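Brusberg Towel Bars: Installation and Care FAQ
Last revised 5 September 2024 by Ramesh Maurya

Can the bar be mounted on drywall?
Yes, with the two anchors supplied for each bracket. Studs are preferred. Do not use the anchors in plaster over lath.

What do I need for tile or stone panels?
A carbide bit and a drill with hammer mode off. Mark through painter's tape and start at low speed.

Is the bar rated as a grab bar?
No. It must not be used to support a person.

Can I shorten the rod?
Rods from the Umex series can be cut with a fine-tooth hacksaw. Remove no more than 3 inches, all from one end, and deburr before assembly. Cutting does not affect the bracket warranty.

The set screw has stripped. Is it sold separately?
Yes. Order part 200 from the spares desk. Orders ship in 14 days, except in December, when the desk is closed.

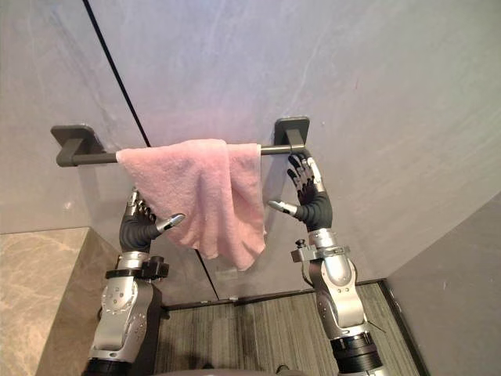
2 min read

How should matte finishes be cleaned?
Use a soft cloth and mild dish soap. Bleach and abrasive pads will mark the coating. A terry towel can stay on the bar between uses; spread it flat if it needs to dry faster.

Who handles warranty claims?
Write to Lemlem Kassa at the Pirulstead office. Include the receipt and the code stamped inside the bracket.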